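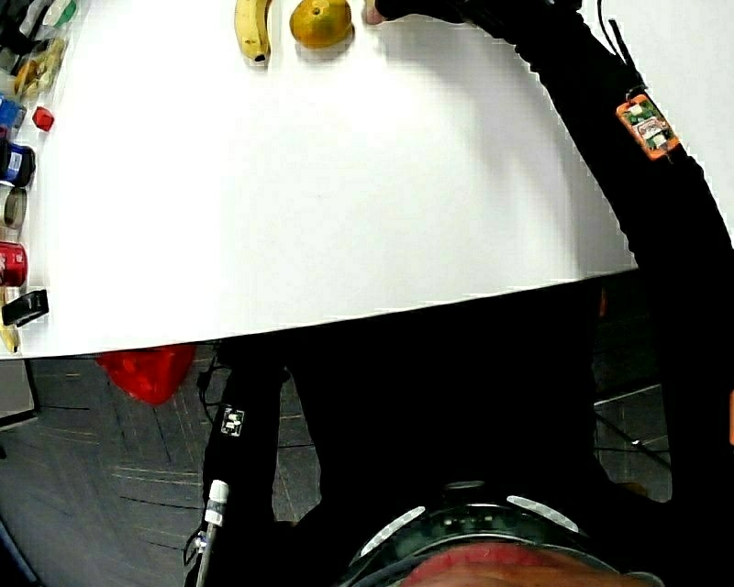 Grurkside Menus

Text of restaurant menus from the Grurkside district, typed by hand and stored as plain CSV files. The collection has 316 menus and some 3000 dish lines. It covers cafes, bakeries with seating, sit-down restaurants and a few bars that serve food in the evening. Food trucks are not included.

Last change to this file: August 26, 2018

What is in the folder

menus.csv — one row for each menu
dishes.csv — one row for each dish line
places.csv — name, street and type of each restaurant
spelling.txt — list of dish names with more than one spelling
motow.py — small script that joins the tables and checks for missing values

The files are in UTF-8. If you open them in a spreadsheet program, please choose UTF-8 in the import window. Otherwise the accents in names like crème brûlée will be broken, and after saving they can't be repaired.

Columns in dishes.csv

menu_id: the same number as in menus.csv
section: the heading under which the dish is printed, for example Small Plates or From the Grill
name: the name of the dish as printed
description: the text under the name, empty when there is none
price: in dollars, with a point and not a comma
price_note: words such as "market price", "for two" or "add egg"
position: the order of the dish inside its section

We keep capital letters as they are on the menu. Some restaurants print everything in lower case and we did not correct this. Mistakes in spelling are also kept, so you will find "ceasar salad" several times.

How the menus were collected

Niloufar Najafi and Kamran Dehghan visited the restaurants and asked for a paper copy. When the owner had no copy to give away, they wrote down the menu at the table. Menus from websites were used only if the restaurant confirmed that the page was current. For places that change the menu every day, we took one lunch menu and one dinner menu from the same week and gave them separate numbers.

Gebremedhin Gebreyes typed most of the dish lines. Nuala Dunne read 300 of them again against the paper and marked the differences. Most of these were in the prices, where a 3 was read as an 8, and in wine lists with very small print. After this check we typed all the wine lists a second time.

Drinks

Wine, beer and cocktails are in the tables with section names that begin with DRINK. Remove them first if you want to calculate an average price for food. Coffee and tea don't have this prefix when the restaurant prints them together with desserts. We know that this is not consistent, and we would like to fix it in the November version.
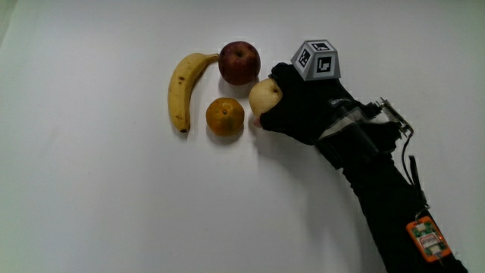

Known problems

Prices of fixed menus (three courses for one price) are written only in the first line of the menu. The other lines have an empty price and the note "included".

Side dishes are sometimes printed in one long sentence. We divided them at the commas, but "mac, cheese and bacon" became two dishes in menu 41. Please tell us if you see more of these.

The restaurant MacLeish closed for a renovation and opened again with a new chef. Both menus are in the data under the same place number. Use the column season in menus.csv to separate them.

Symbols for vegetarian or gluten-free dishes were typed as (v) and (gf) at the end of the name. Not every restaurant uses such symbols, so a dish without (v) can still be vegetarian. Please do not use this data to give advice to people with allergies.

Using the script

The script needs Python 3.5 or newer and no other packages. Put it in the same folder as the CSV files and run:

python motow.py check

It prints the numbers of the menus with a missing price. To make one joined table, run:

python motow.py join all.csv

The option --limit 3000 stops after this number of rows. Without the option it writes everything, including the drinks.

License and contact

The tables may be used for study and teaching. The names of the restaurants belong to their owners. A restaurant can ask us to take out its menu, and we will do it in the next version.

Please name the collection as "Grurkside Menus, Wunda food text group". Corrections can be sent to Kianoush Ahmadpour, with the menu_id and the position of the line. A photo of the printed menu is very helpful — even a bad one from a phone.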